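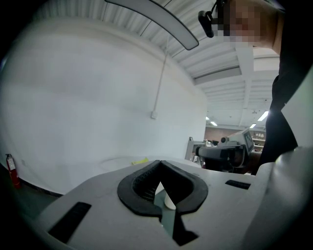
Hand gripper build — bench tips, second batch

Kutcombe Shared Workshop, Saturday table. Updated 22 February 2020

Notes from building the Plodum, our hand-held gripper. Squeeze it, it grabs, the camera sees what the pads see. Later on the arm gets to copy. Sorry for the shorthand, typing this between glue-ups.

Pads first

Dry fit the rubber pad before any glue. Every time. V open toward the lens, ribbed side in. I glued one backwards in August and had to cut it out with a craft knife, took most of an evening.

Wipe the rubber with rubbing alcohol and let it sit. New rubber has a greasy film, glue just skates on it.

Contact cement, thin coat both sides, wait till it's tacky, then press. Super glue goes brittle after a week of squeezing. Hot glue — no.

If the pad squeaks when it closes, dust it with a little baby powder. Wipe off the extra or it ends up on the lens.

Slots

Keep glue out of the slots in the shell. Roll a bit of masking tape and plug them before you start. Pull the tape while the cement is still soft.

File the slot edges with an emery board. The drugstore kind. Fits better than any file in the drawer.

If you sprayed the shell, scrape the slot walls clean afterward. Paint builds up in there and parts stop sliding.

Screws

Sitska screws from the blue bin for the shell. The Filali ones look the same and they are not the same, pitch is a hair off and they'll chew the hole. Ask me how many shells. (Three.)

Turn the screw backward till you feel it drop into the thread, then forward. Two fingers on the driver, stop when it stops.

Stripped hole: sliver of toothpick and a drop of white glue, overnight, drive it again. Works fine on a shell, I wouldn't do it on the trigger pivot.

Muffin tin for the screws. One cup per step, in order. Piyumi Siddiqui's idea and I resisted it for months, dumb of me.

Camera

Lens cap stays on untill the glue has cured. Fumes fog the glass.

Look at the picture on a screen BEFORE you close the shell. You want the pad in the middle near the bottom and the same amount of gray both sides. Tilted now means tilted in every recording.

Microfiber cloth in a zip bag, in the drawer, not on the bench. A cloth that has lived on the bench is sandpaper.

Check focus on something at arm's length. A cereal box is good, lots of small type. 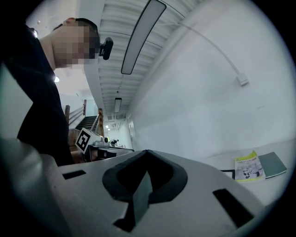 Pad in its gray shell, held over the bench. Booklet and notebook on the white table behind.

Cable

Leave slack at the wrist. Bend your hand all the way down, all the way up, then tie it. A cable that's just long enough is too short.

Velcro strap, no zip ties. You will be taking it off again.

Label both ends. Freezer tape and a laundry marker, stays on longer than the fancy label maker stuff.

Markers on boxes

Print the square black and white markers on matte paper. Glossy throws a glare and the camera looses them.

Leave a white margin all the way round. Don't trim to the black.

Glue stick out to the corners, then a rolling pin over the top. Any bubble and I reprint.

Write the marker number on the back of the box too. Pencil is OK.

Table

Clear it. Mugs, phones, the biscuit tin, all of it. Then put back only what you're practicing on.

Paper notes go to the wall side where your sleeve won't drag them.

Damp cloth on the table top at the start, dry cloth after. Sawdust from next door gets everywhere, even with the door shut.

Dark sleeves, no dangly cuffs. I caught a hoodie string in the trigger once and closed the thing on my own thumb.

Practice

Start with something that rolls — a marker pen, a glue stick. If the V holds that it'll hold a block.

Slow close, count of two, slow open. Fast squeezing looks great and the recording is useless.

Our last long session was 61 grabs. We kept 45. The others were mostly me with my arm in the way.

Change hands when your forearm starts to burn. Better yet change people.

Weight and money

Shell, pads, camera and screws came to 386 grams on the kitchen scale. Got it down to 348 with the shorter cable and no handle wrap. You do feel it by the end of an hour.

Spare pads are cheap, cut four at a time from the same sheet. Two on the gripper, two in the bag with the date on.

Packing up

Jaws open when you store it. Left closed the rubber takes a set and you get a flat spot in the V.

Old pillowcase over the top for dust. Not plastic, it sweats.

Battery out. Check again. Battery OUT.

Still to write up: trigger spring, what to do about the creaky hinge, and which drawer the spare lens is in now. If you moved it, put a note in the muffin tin.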